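The director of the Bekside housing office received us on 27 September 2019 to discuss the new rules for furnished rentals. "A tenant should know on the first day what comes with the apartment," the director said. The office now asks landlords to file a signed inventory for each unit.

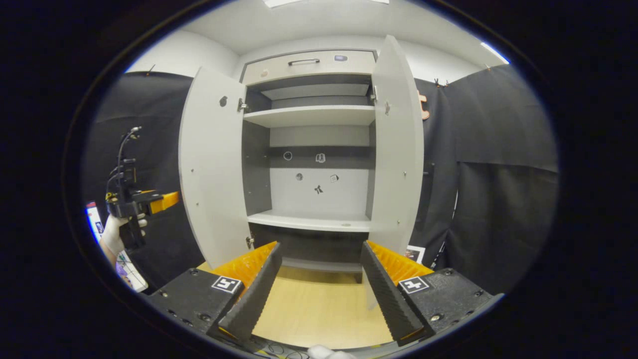
Deposits remain the chief source of complaints. The office handled 200 disputes last year, most of them in the Prarar district, and the director described the old procedure as "slow for both sides." Claims under $1000 will go to a single hearing officer starting in October.

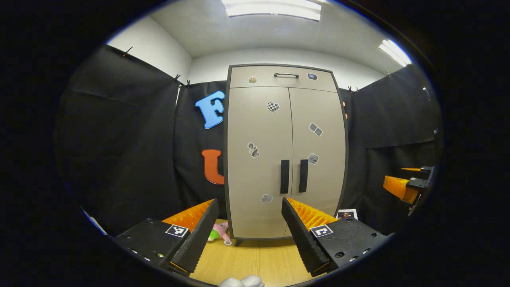
Volume 18, No. 3

Asked whether small landlords would find the paperwork a burden, the director replied that the form fits on one sheet. "We tested it in Shehata first, and the owners there asked us to keep it."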